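About Us

Hi, I'm Verna Halvorsen, and I run Fallarwood, a small language school for grown-ups who want to speak Thai. I started it at my kitchen counter with one student, one whiteboard and a very patient teacher named Ketsara Nakpan. She's still here, and she still corrects my tones in front of everybody.

I'm from Duluth, so I didn't grow up with any of this. I went to Thailand for what was meant to be one winter of teaching English, stayed a good deal longer, and came home able to order lunch, argue about a bus fare and not much else. I looked for evening classes to keep going and found a college course that was all grammar charts. So I called Ketsara, who had moved to town the year before, and asked if she'd teach me and a friend on Tuesday-night money (meaning very little). She said yes before I'd finished asking!

Our classes are for people with jobs and kids and full calendars. We talk from the first evening. You'll learn the script too, but we start it in week four, once your ear has settled in a bit. Anong Onsri teaches the beginners and wrote most of our workbook, Chuensuk, which is on its third spiral binding because people kept cracking the first two. Prapai Chaimongkol takes the conversation groups. If you've married into a Thai family and you're tired of smiling through dinner, go straight to Prapai.
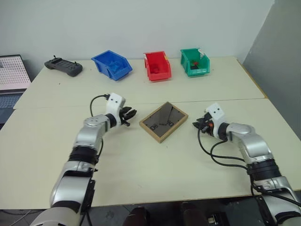 3 min read

We keep groups small and we'd like to keep it that way, even though the waiting list gets silly in December when everyone is making plans for the new year. Put your name down anyway. People's schedules change and spots open up all the time.

Homework is short. Anong records the week's words in her own voice, at normal speed and then slowly, and you listen to them in the car or while you're doing the dishes. By the end of the second level you'll have met roughly 2000 words. You won't remember them all (I sure don't), but you'll be surprised what comes back to you at the market.

Tia Rudd answers the phone and the email, sorts out payments and knows where the spare workbooks are. She took the beginner course herself and now talks to Ketsara in Thai whenever she doesn't want me to follow, and I'm getting faster, so watch out, Tia.

We also have a lending shelf: kids' books, comics, cookbooks, a few novels for the brave. Borrow what you like and write it in the green notebook. If you have the second volume of the ghost stories, please bring it back, there are three people waiting for it.

New to all this? Email Tia and ask to sit in on a beginner evening. It's free, you don't have to say a word, and Anong usually brings snacks.

Verna

Page last updated Oct 12, 2022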